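Writing Short Fantasy – Handout 4: Weather, Omens and the Opening Page

Welcome back, everyone. The drafts that came in over the break were a joy to read, and I've pinched a few problems from them (anonymously!) for tonight.

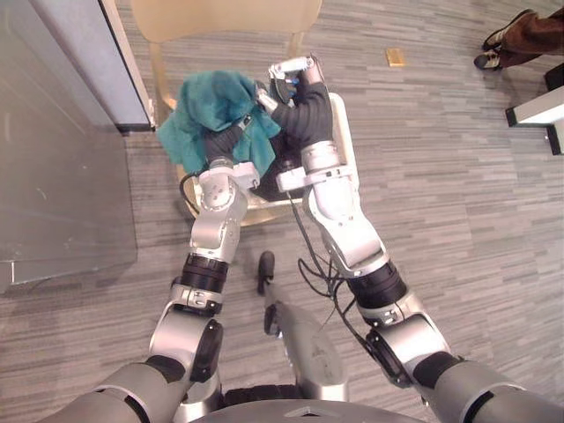 Last time we looked at the map before the story, and how a made-up country can swallow a whole notebook before a single character has opened a door. Tonight we go to the other end and work only on page one.

1. Whose weather is it?

Fantasy loves to open with weather, and I love it too. Fog over a harbour, snow on the pass – I'm in, every time. The trouble comes when the weather belongs to the author and no one in the story has to deal with it.

Compare these two openings, both set in Stuvham, the river town we built together in week two:

"A grey wind blew over Stuvham, and the sky was the colour of old pewter."

"The wind had taken the ferry bell again, so the ferryman was banging a pot."

The second one is still weather! But we've also got a person, a habit (look at that "again") and a bit of noise, and we know there's a ferry. Go through your own first page and underline every sentence about the sky. Then write in the margin who is bothered by it.

2. Omens

An omen is a promise to the reader. If the crows leave Mimach on the first page, we will sit there waiting for the crows, and we'll be cross if they never matter. You can pay the promise off late and you can pay it off sideways, but pay it.

My favourite trick is to let two characters read the same sign differently. The grandmother sees a dead fish on the step and bolts the door. The grandson sees a dead fish and blames the cat. Now you have an argument, and the reader has to pick a side before anything magical has happened at all. It's such a cheap trick and it works beautifully.

3. Names and numbers

Go easy on both. One of my own early drafts began: "In the year 2232 of the Sfeir Reckoning, when the 73 houses of the delta were at war . . ." and I was terribly proud of it. By the end of that line the reader is holding a calendar, a culture, a head count and a war, and hasn't met a soul. I kept the war. The calendar turned up on page nine, painted on a wall, where someone was trying to scrub it off.

Try to get by with one invented word in the first paragraph. Two if they sound nothing alike.

4. In-class exercise (fifteen minutes)

Write an opening of exactly 100 words. It must contain:

– one kind of weather that spoils somebody's plans
– one sign that could mean something or nothing
– one invented name, used twice

Then swap with the person beside you. Read theirs aloud, slowly, and mark the spot where you first wanted to know more. If there isn't one, mark where you got lost.

5. For next time

Rewrite the first page of your current story so that it starts one hour later. Don't explain the missing hour, just trust it. Bring both versions, double-spaced, with your name on the back.

Reading: the photocopied folk tale in your course pack, "The Miller of Indent". It's only 629 words and it has a flood, a curse and a wedding in it. Keep an eye on the goose.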